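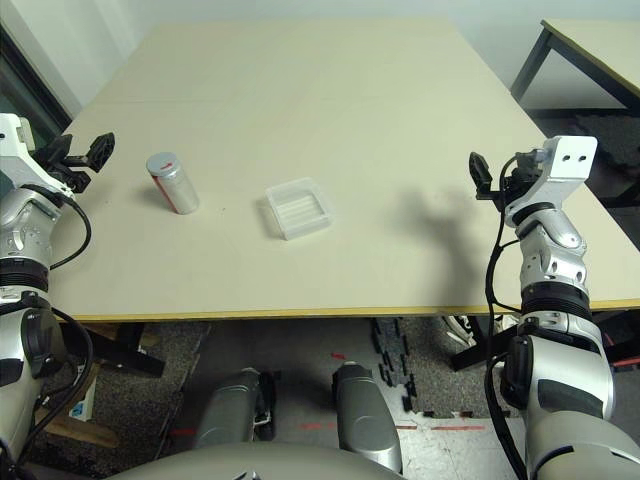 银色罐子和透明小托，浅色桌面

2018年11月26日
Nantana Ruangrit 发至 Moltuta 桌面与收纳邮件列表

Paweena，还有各位朋友：

大家好呀！这封信本来上周就该写了，结果家里来了亲戚，住了好几天，我的书桌先是变成茶几，后来又变成小朋友画画的地方，等我重新坐下来，已经攒了一大堆没回的信，真是不好意思。先把 Paweena 的问题贴在前面，免得新来的朋友摸不着头脑。

> Paweena Yimyam 写道：
> 我有几只金属小罐，高矮不一，一直直接放在桌上，看着总是乱。上次在列表里看到有人说用透明的托座垫一下会好很多，我有点心动，又怕东西越添越多，桌面反而更挤。另外想请教，罐身上有标记的，大家是朝外放还是朝里放？我先生说我想得太多了，可我每次走过去都忍不住要转一下。
> 还有，透明的东西是不是特别容易显脏？

转一下这个毛病我也有，你先生要是见过我家的架子，大概就不会说你了（笑）。

先说托座吧。我自己是赞成用的，理由很朴素：罐子直接放在浅色桌面上，远看就是孤零零一个银点，下面有了一块透明的底，它就好像有了自己的位置，别的东西也不太好意思挤过来。我那只银色的，罐身有一道竖着的红条，靠上面还有个小小的红箭头，颜色本来就素，再配木头或者布垫子都嫌抢眼，透明的刚刚好。

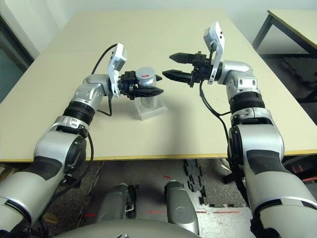

尺寸上我吃过亏。头一回在 Terkach 买的那种底座，单边只有70毫米，放细一点的罐子还行，稍微胖一点的就显得头重脚轻，我每次开抽屉都提心吊胆。后来换成95毫米的，心里踏实多了。你要是拿不准，就先剪一块硬纸板，把罐子摆上去看几天，觉得顺眼了再买，我现在买什么都先剪纸板，家里人已经见怪不怪了。

价钱其实差得不多，我在 Chuensuk 那边的小店问过，最多80一个，老板娘人很好，肯让你拿自己的罐子去试。Kavach 也有卖，不过要成套买，我嫌多，就没要。
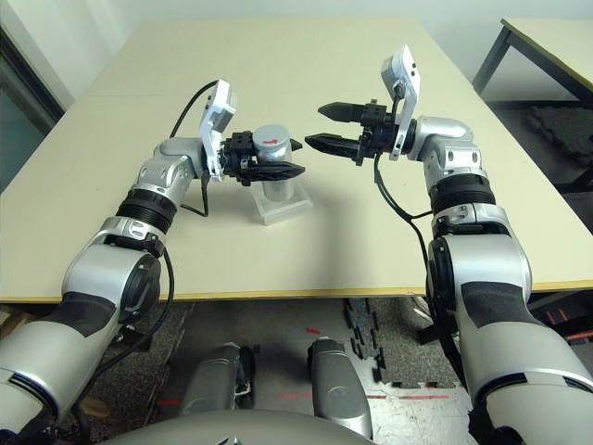

至于标记朝哪边，我的习惯是都朝一个方向，哪怕这个方向是随便定的。比如箭头，我就让它统一指向右边，这样扫一眼就知道有没有被人动过。有一阵子我试过全部朝里，想着干净嘛，结果每次找东西都得一只一只转过来看，两天就放弃了。Paweena，你既然走过去就想转，那不如干脆定个规矩，以后转起来也理直气壮！

显脏这件事，是的，我不骗你。指印和灰在透明的边角上最明显，平的那面倒还好。我是每个星期用微湿的软布擦一次，再拿干布收一遍，千万别用粗的百洁布，我毁过一只，至今舍不得扔，塞在柜子里垫花盆。放的时候先把托座在桌上摆正，再把罐子从上面慢慢落下去，一手扶着罐身，一手顾着旁边，边角就不容易磕出白印子。

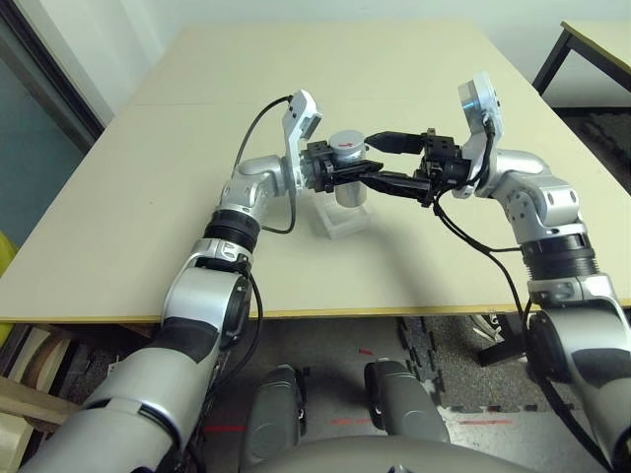
再啰嗦一句关于“越添越多”的担心。我给自己定的上限是2只摆在桌面中间，其余的一律收到后面的架子上，想换就整只换，托座不动。桌上留出一大片空地，写字、包饺子、陪孩子拼图都不耽误，心情也跟着松快。线也一样，充电线、耳机线，用完就绕好收走，别让它们在罐子中间穿来穿去，不然一拉线，罐子就跟着走了，我家那只茶叶罐的坑就是这么来的。

12月我打算把架子整个清一遍，多出来的几只小号托座想送人，都擦干净了，边上略有一点划痕，不影响用。有需要的朋友直接给我写信就好，Paweena 你先挑，你要是住得远，我就用旧毛巾裹好寄过去。

对了，上回有人问浅色桌面的封边发黄怎么办，我也没有好办法，擦过小苏打，好像没什么变化，哪位有经验的话请一定说说。

祝大家这周都顺顺利利，天凉了，记得添衣服。

Nantana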